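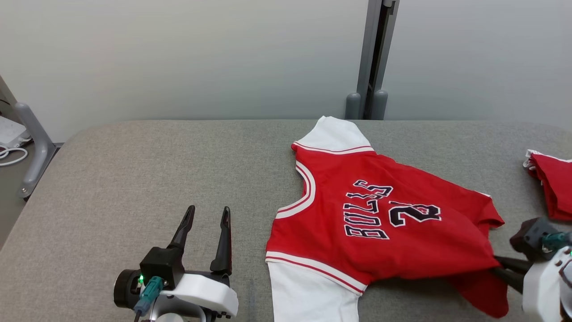
*Red jersey, BULLS in black with a white outline. Gray table.*

Saturday, afternoon

Back on the lettering problem. Same question as last time: why does two-layer lettering (dark letter over a white outline) lift at the corners on mesh but stay down on smooth knit? Cut fresh swatches this morning from the Metinley mesh and the smooth polyester we had left over from the bag order. Same letter on everything, a capital S, so there are curves and ends to look at. Used the Luraletti film for both layers.

Pressed everything for 35 seconds on the small press at medium pressure. Peeled half of them hot and half cold. Film instructions say cold peel only, but I know we have all been peeling hot when there is a line of orders waiting, so it seemed fair to test what we do.

First look, before washing:

- Smooth knit, cold peel: flat all over, edges tight.
- Smooth knit, hot peel: flat, but the top layer has crept a hair off the outline on the inside curve.
- Mesh, cold peel: flat. You can see the holes of the mesh through the outline if you tilt it to the window.
- Mesh, hot peel: two ends already up. I could get a fingernail under one without trying.

Washed warm with the Biltton liquid, short cycle, with old towels to make up the weight. Dry load was over 610 grams, which is light for that machine. I would like to go heavier next time because the drum hardly rubs anything at that weight. Dried on the rack, no heat.
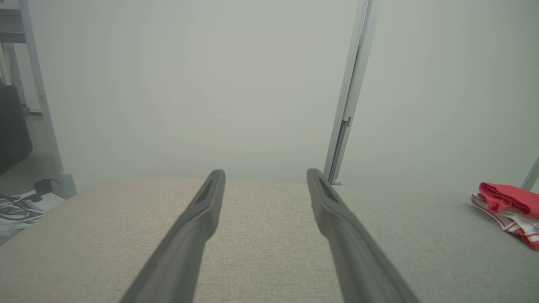 The mesh hot peels were the worst by a long way, as expected. What I did not expect was the cold peel on mesh. The edges held but the outline has fine cracks running the short way across it, mostly where it is narrowest. Stretching the swatch by hand makes them open. The smooth knit cold peel shows nothing like that under the same pull.

My guess is that the glue only grabs the threads and there is nothing under the film at the holes. When the fabric stretches the film has to bridge the gap by itself, and the thin parts give first. If that is right then a wider outline should crack less, and a softer film should crack less again. Pressing harder might push more glue into the threads but it also leaves a shine on the polyester, and we have already had one return for that.

Also tried ironing a lifted corner back down through a sheet of baking paper. It went down and looked fine. Gave it a wash on its own and it came up again, a little further than before. I would not offer that as a repair on paid work.

Things that were sloppy today:

- The press ran warm at the back left. I rotated the swatches but did not write down which was where.
- Only one wash. Customers wash these every week.
- Weeding was rushed on the mesh hot peels and a couple of the curves had nicks in them before they were ever pressed. Those should not be counted.
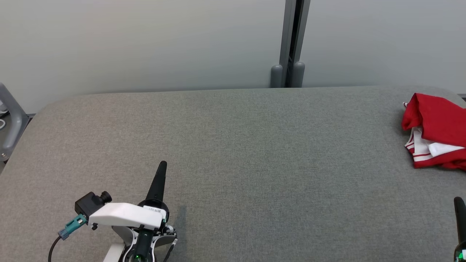
## Next round

Make the outline a step wider and keep everything else the same. Pre-press the mesh on its own to get the damp out -- the swatches came off the shelf by the sink and I doubt they were dry. Cold peel for all of them. Put a numbered tag on each swatch with the laundry pen, since the pencil marks were gone after the wash.

There are 400 sheets of the current film on the shelf, so a change of film will have to wait unless the wide outline fails. I have asked Luraletti for a small piece of their stretch grade anyway. If it comes, it goes on mesh only, both peels, and gets the same wash as the rest.

Sent the notes over to the Melnychuk shop too, as they letter a lot of mesh and use the same press.

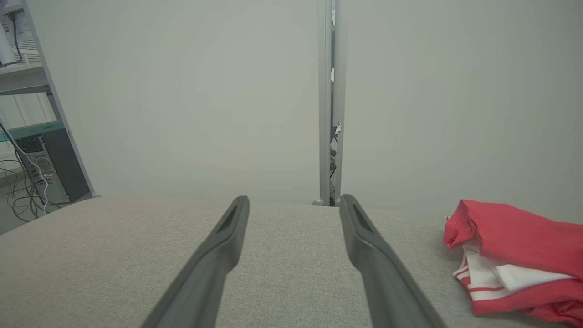

Melnychuk wrote back that they stopped putting the two layers down in one press last summer. They tack the outline for a few seconds, let it cool, then add the letter and do the full press, and they get fewer lifted ends on mesh. They still see the cracks. They also said to leave out fabric softener completely, as it gets in under the edge.

Will add their way as its own set. Need to cut more mesh first, and the blade wants changing before that.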